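The Second Cello

The overnight bus to Stelarcombe had 19 seats and one cello, and the cello had the window.

I didn't mind a bit! I'd waited three years to hear the Grernonby Players in their own hall, and now I was going to sit in the back row of the strings and play with them. Me, with my borrowed bow and my good shoes in a grocery bag. 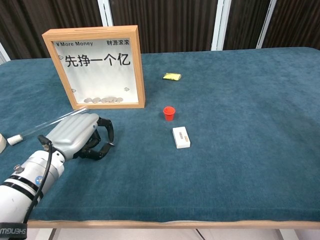 Photo: Stendilville Arts Monthly

The hall smelled of floor polish and oranges. It held 300 people, the conductor told us, and 398 if the fire marshal was on holiday, and she laughed so hard at this that she had to put her pencil down. Then she lifted both hands and the whole room went quiet, right down to the radiators.

We started with the slow piece. Oh, that opening! The violas come in so low you feel it in your knees before you hear it, and then the oboe wanders over the top like somebody coming home late with their boots off. I missed my first entry completely. I was too busy listening.

"Second cello," said the conductor, "are you with us?"

"I am now," I said, and my face was the colour of beets.
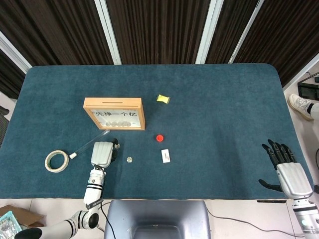

She took us back to the start. This time I counted every rest and came in on the beat with my whole arm, and the note was there, big and brown and warm, tucked under everybody else's. The man beside me tapped his foot against mine. Again, he mouthed, though we were nowhere near the repeat.

At the break I phoned my mum from the steps and held the receiver up to the open door so she could hear the brass warming up.

"Which one is you?" she shouted.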